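4.3 Ajuste de la detección de agarre en textiles

Este apartado se aplica al módulo de percepción de Brovow con cámara fija. Antes de empezar, complete la calibración cámara-base (apartado 4.1).

1. Abra Percepción > Perfiles y duplique el perfil Grernell. No edite el original — se sobrescribe en cada actualización.
2. Fije el umbral de segmentación en 67.
3. En Clases, active «paño» y «recipiente transparente». Deje «botella» como obstáculo.
4. Pulse Capturar fondo con el brazo en reposo.

Nota: los bordes de un recipiente transparente generan huecos en el mapa de profundidad. El relleno automático los cierra si no superan 11 píxeles.

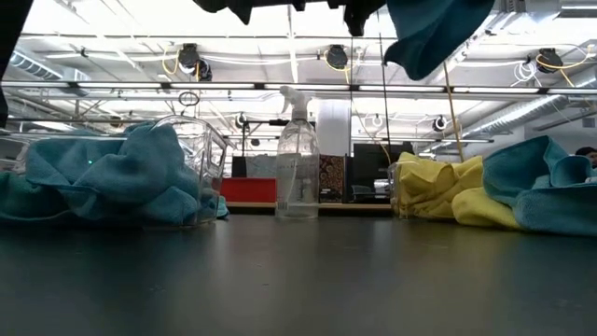
5. Ejecute Proponer agarres. El planificador devuelve un máximo de 4 candidatos por paño, ordenados por puntuación.
6. Descarte los candidatos situados sobre el borde de un recipiente.
7. Active Seguimiento de tela en mano. El volumen de colisión de la pinza se amplía hacia abajo roughly 19 cm para incluir la parte que cuelga.

Precaución: con el seguimiento desactivado, el planificador ignora la tela sujeta y puede trazar trayectorias que arrastren objetos de la mesa.

8. Guarde el perfil y reinicie el servicio vuorinen-plan.

Si aparece el error «máscara fusionada», dos paños del mismo color se han segmentado como uno solo. Baje el umbral de segmentación y repita desde el paso 5.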